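Dundura opens its workshop to visitors once a month, and on Wednesday I finally went. I run the back half of a secondhand toy and baby goods shop, so my interest is narrow. I want to know if a machine can put things away. Sorting donations takes up more of our week than selling does, and everyone who does it would prefer to be doing something else.

The place is on the ground floor of a former print works, ten minutes on foot from the bus station. Parking is bad. You sign in at a desk, leave your bag in a locker and get a sticker with your first name on it. We were a mixed group: two people from a hotel laundry, a retired machinist, some students, a couple who run a day care, and me. Syafiqah Rondonuwu took us around. She has worked there since it was one room and she answered questions directly, including the ones about money.

We use cookies to remember your settings and to see which pages get read. By continuing to browse you agree to this. Accept | Manage choices

The first stop was the laundry table. The arm there works on hand towels, one at a time, from a heap. It picks up a corner, lets the towel hang, finds a second corner and lays the towel flat before folding it. I timed one towel at 60 seconds. The next went faster, and the one after that it dropped and had to start over. The folds were fine. I would have put those towels on a shelf without touching them. The hotel people were polite but they were doing the math, and one of them told me on the way to the next room that her slowest folder would have finished the heap while we stood there. Syafiqah said fitted sheets are a long way off, and that she can't fold those herself.

Next came a kitchen corner with a sink, a short counter and a dish rack. The dishwasher loading was paused for a software change, so we got a recorded run on a monitor and a talk by Aiman Liem. He covered plates, which go well, and bowls, which mostly go well. Drinking glasses they have put off. The recording had been sped up, and he told us so before anyone asked. The machinist wanted to know what happens when a plate has food stuck to it. Aiman said a person scrapes it first. That led to some discussion about how much of the chore is the scraping. I thought this was the best ten minutes of the tour, though there was the least to look at.

The third stop was the one I had come for. They call the system Owino, and the work is toy cleanup: pick a toy out of a bin and put it where it belongs. The day care couple moved up to the front with me.

Hard toys are the easy part. Blocks, cars and plastic animals have a shape that stays the same when you squeeze them, so the software can plan a grip and count on it. Soft toys change shape under the fingers. Yusri Osman, who looks after this station, said that anything fluffy is harder again, as the outline the camera sees is mostly loose fiber and the part you can really hold is somewhere inside it. He keeps a shelf of the worst ones. Long fringe is bad. So is anything with a ribbon. 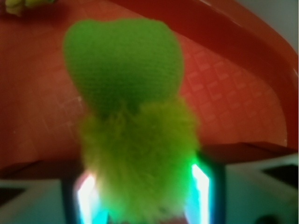
Green pom-pom toy in Owino's grip, with the red bin behind it.

The fingers give off their own light, a strong white going to blue-green, and you notice it more on yarn than on plastic. Yusri talked for a while about how hard to close on something like a pom-pom. Too light and the toy slides out on the way up. Too firm and you can pull strands loose, and then somebody's favorite toy comes back worse than it went in. His team set the grip by trial, and they keep a record of every dropped toy with a note on what it was made of. The record stood at 435 entries on the day we visited. He let us scroll through it. "Yarn hair" came up a lot.

I asked about speed. For plush in a shallow bin they plan on 6 toys a minute, and they don't always reach it. My best sorter, Ningsih Sopacua, does far more than that while talking on the phone. She also does things Owino doesn't try to do at all. She sees that a seam is going, she smells smoke on a bear and sets it aside, and she checks for the little plastic eyes that come off. Yusri agreed that the inspection is most of the job in a shop like mine. They have a project for finding damage, called Fuvau, but it wasn't part of the tour and he wouldn't give a date for it.

The day care couple had different questions. They wanted to know if it could run at night, after closing, with no staff in the building. The answer was no, at least for now. Somebody has to be within reach of the stop button. They also asked about toys on the floor, which is where toys are in a day care, and the answer there was that a person has to put them in the bin. I could see them lose interest at that point. If you have already picked the toys up and put them in a bin, you are most of the way done.

For my purposes the bin is less of a problem. Our donations come in bags and boxes, and tipping a bag into a bin takes no time. What I need is for the contents to come out in the right piles. Owino can tell plush from hard toys well, by what I saw, and can go by color if you ask it to. It can't tell a toy that sells from one that doesn't. I didn't expect it to.

Price came up at the end. They don't sell the toy station. They lease arms to shops through a partner called Skarkino, mostly for packing, and a trial starts with a visit to measure your space. You need a clear area of 40 square feet, plus room for a person to get past. That rules out our back room unless we move the stroller rack, and there is nowhere to move the stroller rack to.

A few practical notes for anyone who wants to go. The tour is free but you have to book, and the afternoon slot is less crowded than the morning one. It lasts a bit under two hours, nearly all of it standing, and I saw only one bench. You may take photos at the stations but not in the corridor where the whiteboards are. Children can come if they are with an adult, and the students' teacher, Retno Sitompul, told me she brings a class every January. Coffee is from a machine and it is poor. There's a bakery across the street.

My answer to the question I came with is that the machine can put some things away, slowly, when a person has set it up and stays nearby. For the laundry people that isn't enough. For packing the same item all day I would believe it. In our shop I would use it on the overflow bags in the weeks after the holidays, if someone else were paying for it. I signed up for their mailing list and asked to hear when Fuvau is ready to be seen. Ningsih has asked to come along on that visit, and she wants to bring a few toys of her own for it to try.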